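Club de robótica Moura. Abro hilo técnico con el estado del proyecto de manipulación de este trimestre. Viernes, 30 de noviembre de 2018.

1/ El problema que nos pusimos: dos brazos, una mesa, bolsas de plástico transparente con cierre y piezas de fruta y verdura dentro. Una bolsa es un mal objeto para un controlador. Cambia de forma al tocarla, refleja la luz y el contenido se desplaza con cada movimiento.

2/ Primera decisión: sujetar por debajo del cierre y no por el borde superior. Con el borde, la lámina cede y el peso cae a un lado. Por debajo, los dedos apoyan contra el contenido y el par en la muñeca queda más repartido. 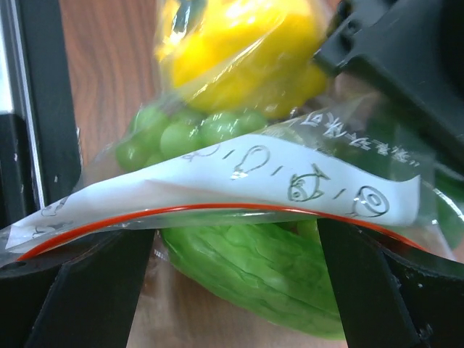

3/ El umbral de fuerza lo fijó Zerrin Gündoğdu a mano, probando con la bolsa llena y con la bolsa casi vacía. No hay un valor único que sirva para las dos. De momento usamos dos perfiles y se elige antes de arrancar. Feo, pero repetible.

4/ La coordinación entre brazos va por turnos: uno mantiene, el otro actúa. Intentamos movimiento simultáneo en la zona central y la planificación se pasaba más tiempo evitando choques que avanzando. Los turnos cuestan segundos por ciclo y ahorran muchas paradas.
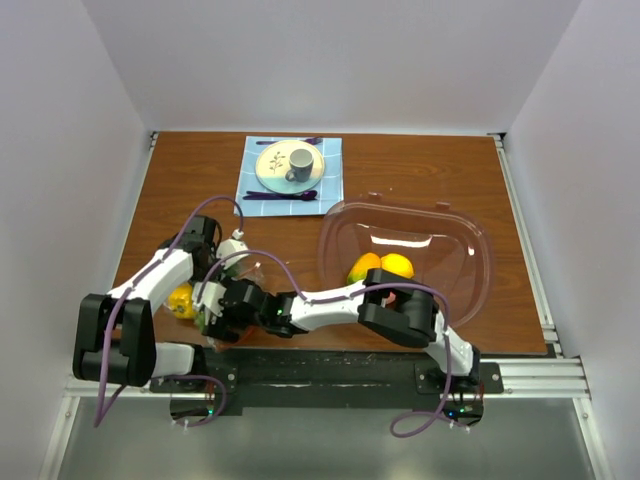 Los dos brazos sobre la mesa, con el mantel individual al fondo y el recipiente transparente a la derecha.

5/ Software: planificador propio del club, que llamamos Sostlow, más un registrador que guarda posiciones articulares y vídeo con la misma marca de tiempo. Llevamos 4.000 episodios guardados. No todos son útiles. La limpieza la hacemos por parejas, para que el criterio de "agarre válido" no dependa de una sola persona.

6/ Visión: el plástico sigue siendo la parte floja. Los brillos generan bordes falsos y el texto impreso en la bolsa confunde al segmentador, sobre todo cuando se lee del revés. Entrenar con más ángulos de muñeca ayudó más que subir la resolución. 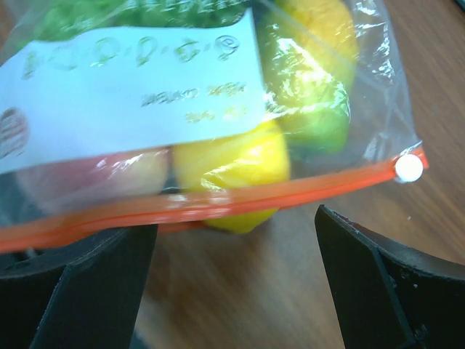

7/ Fallos más frecuentes, de mayor a menor:
- el dedo resbala por la lámina y cierra en vacío
- la bolsa gira y el cierre queda fuera de alcance
- el segundo brazo tapa la vista de la cámara fija

El tercero se corrige cambiando la postura de espera. Los otros dos siguen abiertos.

8/ Nota para quien monte algo parecido: fijad los cables con holgura en el codo y revisadlos antes de cada sesión. Un cable tenso mete un error de posición pequeño y constante - y parece un fallo de calibración. Perdimos 16 horas de taller buscándolo en el código.

9/ Siguiente paso: que el sistema elija solo el perfil de fuerza a partir de la primera lectura de contacto. En febrero presentamos en la muestra Trestwood y la prueba exige que nadie toque el teclado una vez iniciado el ciclo. Con la selección manual actual no cumplimos.

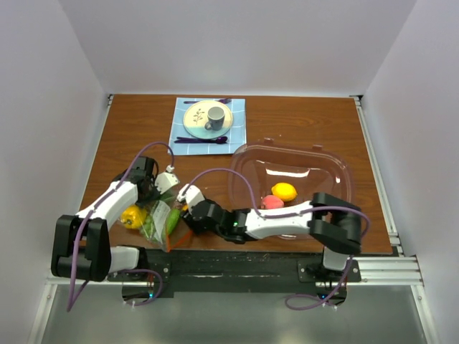

Vicente Ibarra: ¿Habéis probado a estimar la rigidez con un cierre parcial antes del agarre definitivo? Con medio recorrido y leyendo la corriente del servo debería bastar para separar los dos casos.

10/ Respondo aquí a Vicente: sí, una tarde, con datos escasos. La corriente distingue bolsa llena de casi vacía, pero el ruido del servo se come los casos intermedios. Vamos a repetirlo promediando varias lecturas con el dedo parado.

11/ El código del registrador se publica cuando esté documentado. El del planificador, más adelante; ahora mismo tiene rutas absolutas y comentarios que solo entiende quien los escribió. Dudas de montaje, por respuesta a este hilo.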